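Homico Opens Cabinet Hardware Showroom and Pickup Counter in Zasden

ZASDEN - Homico, a supplier of cabinet handles, hinges and drawer runners, will open its first public showroom in September. The showroom is on Strobel Street, next to the company's existing warehouse, and will be open to homeowners as well as contractors.

Until now Homico has sold mainly to kitchen fitters and small cabinet shops through its trade desk. Retail customers could order by phone but had to choose from a printed catalog. The new space has 60 display doors and drawer fronts, each fitted with working hardware, so that customers can try a handle before they order it.

"People call us and ask how a handle feels, and we can't answer that over the phone," said Trilok Bhatt, general manager of Homico. "They need to open a door with it. We have been sending out samples for years and most of them don't come back."

The showroom will stock 800 handle and knob styles for same-day pickup. Longer appliance pulls and special finishes will be ordered in and usually arrive within six working days. Staff will cut drawer runners to match existing cabinets if customers bring in the old part.

Homico is also changing how it handles small orders. The minimum order of $100 for retail customers ends on opening day, and single replacement handles will be sold at the same unit price as full sets. Trade accounts and their discounts stay as they are. Contractors can keep using the side entrance for early collection from 6 a.m.

Customers planning a kitchen can book a free session with a hardware adviser using Plideo, the company's online booking page. They should bring door measurements and the distance between any existing screw holes. Walk-in visitors are welcome on Saturday, but bookings have priority.

Bar handles remain the company's best-selling group, and the showroom gives them the largest wall. Bhatt said most buyers start with the finish and think about length later, often after the doors have been drilled. On wide upper cabinets Homico recommends a long pull mounted horizontally near the bottom edge of the door, where it is easiest to reach - a chrome bar on two end posts, set against charcoal-gray doors, shows the arrangement well. The same pull is sold in brushed and matte black finishes, and all three use the same screw spacing.

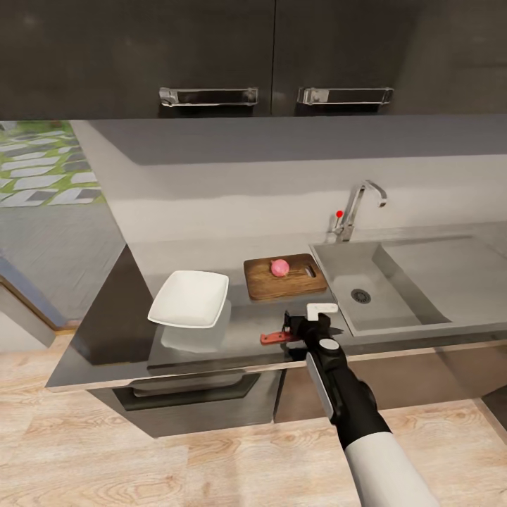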